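5. Connecting a Data Source

Midier reads campaign data from ad accounts, email platforms and flat files. Each of these is added as a source. A workspace can hold up to 200 sources. Sources that are paused count toward the limit; sources that are deleted do not.

You need the Editor or Admin role to add a source. Viewers can open the Sources page but the Add button is grayed out.

5.1 Before you start

Have the following ready:

- The login for the ad or email account, with permission to read reports. Write permission is not used.
- The reporting currency and time zone of the account.
- For flat files, a CSV with a header row, saved as UTF-8.

Note: The time zone is fixed when the source is created. To change it later, delete the source and add it again. Notes and tags attached to the old source are lost.

5.2 Adding an account source

1. Open Settings > Sources and click Add.
2. Select the platform from the list. If the platform is not listed, use a flat file (see 5.3).
3. Sign in when the platform's own window opens. Pop-ups must be allowed for the Midier address.
4. Select one or more accounts. Manager accounts are shown in bold and cannot be selected directly.
5. Set the currency and time zone.
6. Enter a source name. Names may be up to 64 characters and must be unique in the workspace.
7. Click Save. The status changes to Queued and then to Loading.

The first load brings in 182 days of history. Older data is requested separately with the Backfill button and is loaded overnight.

Caution: Do not change the password on the platform side while the status is Loading. The load stops with error 154 and has to be started again from step 3. 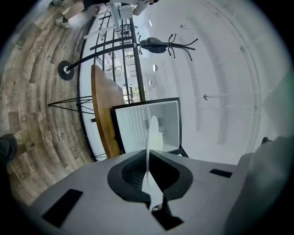
5.3 Adding a flat file

1. Open Settings > Sources, click Add and select Flat file.
2. Drag the file onto the page or click Browse.
3. Check the preview. Only the first 20 rows are shown.
4. Match each column to a field. Date, Campaign and Cost are required. Columns left at Ignore are not stored.
5. Select the date format. Midier does not guess between day-first and month-first dates.
6. Click Import.

Files with more than 2000 columns are rejected. There is no row limit, but files over 1 GB should be split by month.

Note: Importing a file with the same source name adds rows to the existing source. To overwrite, tick Replace matching dates before clicking Import. Rows are matched on date and campaign name, and the match is case-sensitive. "June Sale" and "june sale" are stored as two campaigns.

5.4 Mapping campaign names

Reports group campaigns by the parts of their names. The default separator is the underscore. With the default rule, a campaign named Farnden_Search_June is split into client, channel and period.

1. Open Settings > Name rules.
2. Enter the separator used in your account.
3. Assign a label to each position. Positions without a label are shown as Part 1, Part 2 and so on.
4. Click Test and paste in a few real campaign names.
5. Click Apply. Existing reports are recalculated, during which time they can be opened but not exported.

Names that do not fit the rule are placed in a group called Unsorted. They are included in totals.

If one workspace holds accounts from agencies with different naming habits, create a rule for each source. A source rule takes priority over the workspace rule.

5.5 Checking the load

When the status reads Ready, compare one full day in Midier with the same day in the platform. Use a day at least three days in the past. Most platforms revise clicks and conversions after the fact, and recent days will differ.

Cost should match to the cent if the currency is the same. Where the currency is converted, Midier uses the closing rate for each day.

If cost does not match:

- Check the time zone first. A one-hour offset moves spend across midnight.
- Check for duplicate accounts. The same account added through two manager accounts is loaded twice.
- Check whether the platform figure includes tax. Midier stores cost before tax.

5.6 Status messages

Queued: The load is waiting for a free slot.
Loading: Data is being copied. Reports may be incomplete.
Ready: The last load finished without errors.
Stale: No new data has arrived for 48 hours.
Sign-in needed: The platform has ended the session. Click Reconnect and repeat step 3 of section 5.2. Stored history is kept.

Section last revised May 4, 2025. For scheduled exports, see section 6.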